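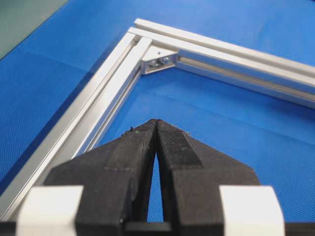
Just subtract the before from the after and run a t test, a commenter told me under my last post, and anything fancier than that is showing off. Well, I did subtract, and then I did the fancier thing too, and now I have two answers that don't agree and I'm more lost than when I started.

Change score or adjust for baseline? They give me different results

Posted July 2018 by gravelpath
6 min read
Print | E-mail this page

So, the setup. I help out with a wellbeing survey that runs in 2 towns. Otville got a walking program over the winter and Crichton didn't. People in both towns filled out the same questionnaire in November, before the program started, and then again in spring once it was over. The questionnaire is called Lilusent and it boils down to one number from 0 to 10, higher is better. I've got 597 people with both scores, so I'm not hurting for data (I dropped the ones who only filled out the first one, which I know is its own can of worms, please be gentle).

The towns weren't randomized. Otville asked for the program, Otville got it. And Otville started out lower, noticeably so, which I guess is part of why they asked.

Analysis one: after minus before for every person, then compare the average change between towns. Otville went up more, nice clear interval that stays well away from zero. I was pretty happy!

Analysis two: regression with the after score as the outcome, and the before score and town as predictors. The town coefficient shrinks to something tiny and the interval sits right across zero. Happiness over.

I've now read a pile of stuff saying analysis two (people call it ANCOVA) is "always better" and "more powerful," and the person I report to has read the same pile. But if it's more powerful, why did my effect go away? I ran it all in Trorkalum, and I also did it by hand in a spreadsheet in case I'd clicked something dumb, and I get the same numbers both ways. So I don't think it's a software thing.

Which one do I report? Also, a side thing I'd love help with: if I use the change as the outcome and ALSO put the before score in as a predictor, is that cheating? I tried it and the town coefficient came out exactly the same as in analysis two, down to the last decimal, and that freaked me out a little.

Edit: someone asked about the slope on the before score in analysis two. It's well under one. I don't know if that's good or bad.

papertowel77

I'd use percent change. It handles the fact that people start in different places, so you don't have to pick between your two methods, and readers get it right away. "Otville went up by such and such percent" is a lot easier to say in a meeting than anything with a regression in it. I do this at work all the time with sales numbers and never had a complaint.

If you have people who scored zero in November you'll have to add a small amount to everybody so you don't divide by zero.

Comments:

Please don't do this one. Your scale has a floor and a ceiling, and going from one to two is not "the same" as going from four to eight in any sense I can think of. And the answer will depend on what small amount you add. – oldfencepost

Fair enough on the zeros but I still think people like percents. – papertowel77

oldfencepost

I've been bitten by this exact thing, so let me take a run at it. It's got a name, by the way, Lord's paradox, and if you search for it you'll find people arguing about it for decades. You're in good company.

Start with the side thing because it's the easy one and it helps with the rest. Not cheating. If you regress the change on the before score and town, you've only moved the before score from one side of the equals sign to the other. The slope on the before score drops by exactly one and nothing else budges. Same town coefficient, same standard error, same everything. So once the before score is in the model, "change" and "after" are the same analysis wearing different hats, and you can stop worrying about which to use as the outcome. Your R-squared will look different, ignore that.

Now look at what your analysis one is in that light. It's the same regression, except you've forced the slope on the before score to be one. Analysis two lets the data choose the slope, and yours picked something well under one. That's neither good nor bad, it's what nearly always happens with a noisy questionnaire. People who scored low in November partly had a lousy week, and they drift back up by spring with or without a walking program. Regression to the mean, the plain old kind.

So the town effect in either analysis is (difference in the after scores) minus (slope times the difference in the before scores). If the towns had started out level, the second piece would be near zero and the slope wouldn't matter, and you'd get close to the same estimate both ways. That's the randomized situation, and that's where all the "ANCOVA is more powerful" advice comes from. It's good advice there! Both methods aim at the same target and ANCOVA usually gets there with a tighter interval.

You don't have that. Otville started lower, so that second piece is big, and the slope you use makes a real difference. Your effect didn't go away because of power. I'd bet your standard error in analysis two is smaller than in analysis one, go check. What moved was the estimate itself, since the two methods are aiming at different things:

Change scores ask whether the average person in Otville gained more than the average person in Crichton. To call that a program effect you have to believe the gap between the towns would have stayed put over the winter if there'd been no program.

ANCOVA asks whether, for two people with the same November score, one in each town, the Otville person ends up higher. To call that a program effect you have to believe that people with the same November score would have ended up in the same place on average, whichever town they live in.

Neither of those can be checked with one before score and one after score. You have to think about the towns. If Otville has always been a bit lower, year after year, for boring long-term reasons, I'd lean toward the change scores, because each person is drifting back toward their own town's average and ANCOVA pulls them all toward a shared one. If Otville asked for the program because it happened to have one rough fall, then part of that gap was going to close on its own and the change score gives the program credit for it. I'd trust ANCOVA more in that case.

One more wrinkle. Noise in the before score makes the slope too small, and with a too-small slope you don't fully adjust for where the towns really started. With Otville starting lower, that would push your ANCOVA estimate down. So even if ANCOVA is the right idea for you, the plain version may be too pessimistic. There are fixes if you know how reliable the questionnaire is.

What I'd do is report both, side by side, and write a paragraph about what each one assumes. If there's any earlier survey from either town, even one wave, go dig it out, because seeing whether the gap was stable beforehand is worth more than any amount of arguing here. And with only one town per group, remember that anything else that happened in Otville that winter is baked into both of your numbers. The interval doesn't know a thing about that.

Comments:

OK the "slope forced to one" bit made it click for me. Checked, and yes, the standard error is smaller in analysis two. I'm going to ask if anybody kept an older wave of the survey, I have a feeling there's one from before I started. – gravelpath

If the older wave used different wording, be careful about stacking it with the new ones. You can still compare the towns with each other inside that wave. – oldfencepost

quiet_kettle

Agree with the long one. Only adding that you should plot it. After score up the side, before score along the bottom, one color per town, a fitted line for each. If the two lines aren't close to parallel then a single town coefficient is hiding something (maybe the program did more for people who started low) and you'd want the interaction in there. Jitter the points a little if the scores are whole numbers or you'll just see a grid of dots.

I'd also go back to the people who only did the first survey. Compare their November scores with everybody else's, separately by town. If the low scorers in Otville were the ones who quit, both of your analyses have a problem and picking between them won't help.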